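Papers > Rural Connectivity > Section 4

4. Where people stand to get a signal

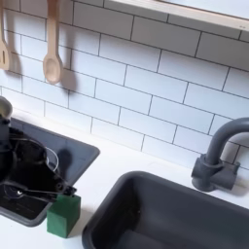

Figure 1. White tiles, hanging wooden utensils and a pale wooden shelf.

4.1 Talking to households in Harnalden

I should say at the start that I went into this part of the study expecting to write about masts. Our coverage maps (Section 3) had Harnalden down as a village with one weak patch along the river, and I thought the interviews would fill in the edges of that patch and we'd move on. I came back with pages and pages about windowsills.

Cuiping Han and I visited 40 households in June, mostly in the evenings, when people were home and willing to chat. We asked everyone the same opening question: where do you go in the house to make a call? People loved this question! One man took us up two flights of stairs to show us a particular corner of the landing, and a woman in the lane behind the chapel had a stool by her back door that she called the phone box. Very few of these spots matched what our map said, and several were in homes we'd marked as having good coverage throughout.

Thick stone walls explain part of it, as Manon Chisholm found in her earlier work at Rutwood, and so does foil-backed insulation, which a lot of the newer extensions have. But habit matters as well. Seven households told us they still went outside to ring people even though they had calling over broadband set up on their phones (we checked, with permission, and it was switched on). When I asked why, they mostly said they'd been caught out too many times in the past and didn't trust it.

4.2 What counts as a dropped call

Sihan Yan, who did the coding with me, spotted early on that we and the villagers were using the same words for different things. To us a dropped call was one that ended by itself. To most of the people we spoke to, it was also a call where the other person went quiet for a bit, or sounded like a robot, or never rang through in the first place. We ended up splitting these out and going back over all the transcripts, which was tedious but I'm glad we did it. Going by our narrow meaning, Harnalden looked no worse than Yeo, and going by theirs it was a good deal worse.

Two interviews had to be left out of this count. In both, the person had changed network shortly before we visited and kept switching between the old one and the new one as they talked, and neither of us could untangle it afterwards.

I've kept the villagers' wider meaning for the rest of the paper. Where the narrow one is used, in the comparison with Yeo in Section 5, I say so in the table heading.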